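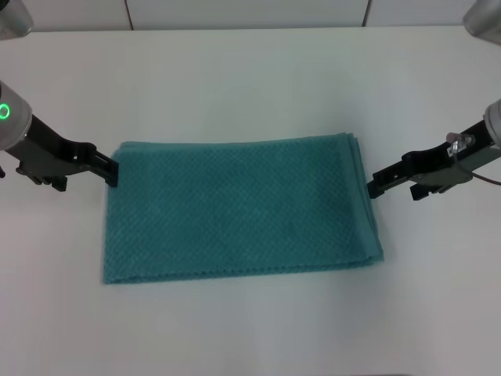

How do you fold waffle towels so the stack stays flat in the cupboard?

Fold in half lengthwise first, then in three, and keep the flat border on the outside.

Lefteris Vrettos
August 6, 2020
The short answer is from my mother, the question is from my wife. I want to hear from others, please. We have 22 towels for the guest rooms and the shelf from Stestwood is narrow. With a waffle weave the folds become thick on one side, and the pile leans.

skusar_kitchen
I don't agree about three. Three makes a hump. Fold in half, then in half again, and smooth it with your palm each time.

Lefteris Vrettos
I tried halves in May. They were too wide for my shelf, so the door did not close. Maybe yours is deeper?

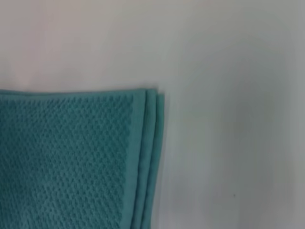

Also I turn all the thick edges to the same side - then I turn every second towel around, and the pile is more level. It takes a little longer but I don't mind.

skusar_kitchen
My shelf is 295 mm deep, so perhaps this is our difference. Turning every second one is too much work for me, sorry.

Skenetti
I roll mine. No leaning, no thick side.

Lefteris Vrettos
Rolled ones fall out when I open the door. Do you keep them in a basket?

Skenetti
Yes, a low one from Vlachopoulos, on the floor of the cupboard.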